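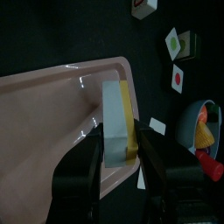 How often do the gripper fingers on the Radetti cell need to be zeroed?

At the start of each session, and again after any finger change. The zero drifts by up to 2 mm if it is left for longer.

3.2 Setting up and upkeep

The cell was put together in March from a Carkamier arm and a two-finger gripper. The wrist camera is held by two M3 screws, which worked loose twice in the first month — threadlocker was added and the fault has not come back.

Zeroing is done with the fingers fully closed and the arm parked. The encoder count is read from the Trerus controller and should be 2642, give or take 5. If it falls outside this, the drive belt is checked for slack before the offset is changed.

Finger faces are wiped with a dry cloth at the end of the day. Solvent was tried once and left the pads tacky, so it is no longer used. Belt tension and cable wear are noted in the Mathur lab log, Appendix B.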